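## Folding a big fleece blanket without losing your mind

I put this off all winter, and then in February I finally worked out a way that sticks. You need a bed and maybe five minutes (okay, ten the first time!).

Start by pulling the whole pile apart. Check inside the folds, too, because clothes love to hide in there. I've folded up more than one sweater by accident. 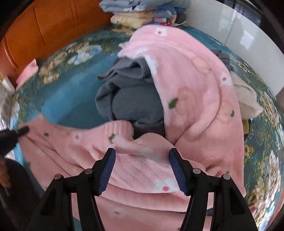

Once it's just the blanket, grab 2 corners and give it a good shake, then lay it flat with the soft side down. Fold it in half the long way, smooth it with your forearm, and fold it in half again. Now roll from one end, snug but not tight – fleece springs back if you squash it!

Mine goes on the closet shelf, seam to the wall.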